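Fendell issues germination results for stored chive and dill seed

Tue 14 December

Seed testing firm Fendell has released the results of a germination trial on chive and dill seed held in home storage conditions. The trial used 1000 seeds of each herb, split evenly between sealed foil packets and folded paper packets, all from a single harvest supplied by the grower Politis.

Chive seed showed the larger drop. Of the 1000 chive seeds sown, 551 produced a normal seedling within the test period. Nearly all of the shortfall came from the paper packets, where moisture content had risen during storage. Seed in foil stayed close to the level recorded at packing.

Dill held up better in both packet types. Fendell reports no meaningful difference between foil and paper for dill kept in a dry cupboard, although seedlings from the paper packets emerged later and less evenly.

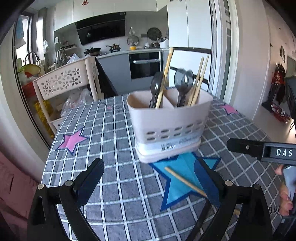 Photo: Broltar Media

All seed was sown on moist blotter paper in covered trays at a constant 70 degrees Fahrenheit. A second set of trays was run at 58 degrees to imitate an unheated windowsill in early spring. Chive germination was slower at the lower temperature, but the final count was within the normal margin for the test. Dill was slower by a similar amount.

A seedling was counted as normal when it had an intact root and a green shoot. Seeds that swelled but did not split were left in place until the end of the test, then cut open and recorded as either dormant or dead. Most of the failed chive seed was dead, so a longer test would have changed the result very little.

The firm recommends that packers move chive seed to foil or another moisture barrier and print the packing year on the outside of the packet. Gardeners with older paper packets are advised to test a small batch on a damp paper towel before sowing a full row — or to sow more thickly and thin later.

Jarard, which packs herb seed for garden centers, said it will switch its chive line to foil for the coming season. Dill will stay in paper. Existing stock in paper will remain on sale until the printed sow-by date, and the sowing rate on the back of the packet will be revised.

Fendell will repeat the trial with parsley and cilantro, using the same packet types and the same two temperatures. Sowing begins in February. The full tables for chive and dill, including tray-by-tray counts and moisture readings, are available to growers on request.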